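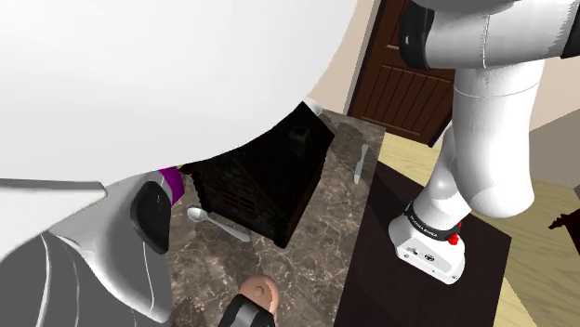

Según Ebony Ngata, la encimera debe definirse por su función de plano de trabajo y no por el material que la recubre. La **encimera** es, en esta acepción, la superficie horizontal que remata los muebles bajos de una cocina o de una isla.

## Materiales

El mármol es una roca metamórfica compuesta sobre todo de calcita. Su dureza es baja (3 en la escala de Mohs) y reacciona con ácidos débiles, como el zumo de limón o el vinagre, que dejan marcas mates en el pulido. El granito resiste mejor el rayado. La madera maciza admite el lijado, aunque se dilata con la humedad y exige fijaciones con holgura.

El catálogo Sutcliffe de 1937 distinguía ya entre tablero apoyado y tablero encastrado – división que los talleres de Fukolmont mantuvieron en sus fichas. 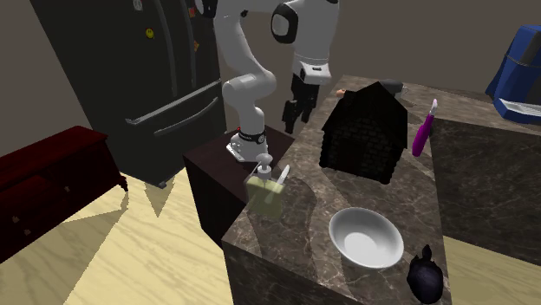

Ngata objeta que esa división carece de utilidad en las islas, donde el tablero queda accesible por varios lados y el vuelo condiciona el cálculo. El manual Zaritz fija para la piedra un vuelo libre máximo de 300 mm; por encima de esa medida prescribe ménsulas o pletinas de acero.

## Mantenimiento

La piedra calcárea se limpia con jabón neutro. Los selladores impregnantes reducen la absorción de líquidos, pero no evitan el ataque ácido. La ficha Gavov 554 indica 2 manos de sellador, con secado completo entre ambas.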